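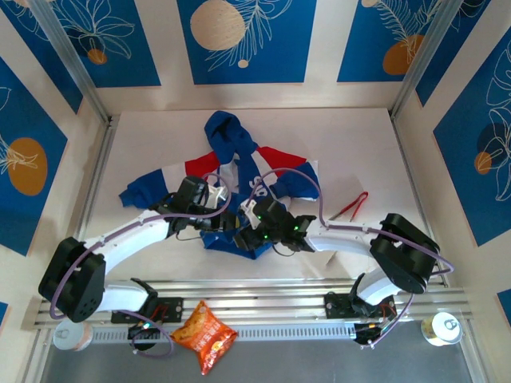
White, blue and red shirt with the number 90 on the front.

Polyester jerseys and the smell that comes back

I have been washing polyester sports shirts the wrong way for years. The fiber takes up very little water but holds on to body oils, and those oils are what the smell lives in. A shirt can come off the line smelling of nothing and be foul again after ten minutes of warm-up. More detergent makes it worse. The surplus stays in the knit and traps more oil.

Since November I have kept a log, 71 washes so far, all in the same front loader, a Harnach with a drum that is slightly too small for a team load. Current procedure:

Soak inside out for 3 hours in cool water with an enzyme detergent. I use Leltix powder, half the dose on the box. Wash warm, short cycle, one extra rinse. Spin at 500 rpm, since anything faster sets creases around the printed numbers. Hang dry. No fabric softener at any point - it coats the fiber and undoes the soak.

Vinegar did little in my tests. Ya-wen Yeh wrote to say it works for her if it goes into the rinse and not the soak, so I will rerun that with her dose. Her water is much softer than mine. I measured 224 ppm at the kitchen tap, which probably accounts for part of the difference.

Heat-pressed numbers are a separate problem. The adhesive softens in the dryer and the edges lift, usually at the corners first. I have not found a glue that survives a second season.

Updated 8 May 2024: corrected the Leltix dose.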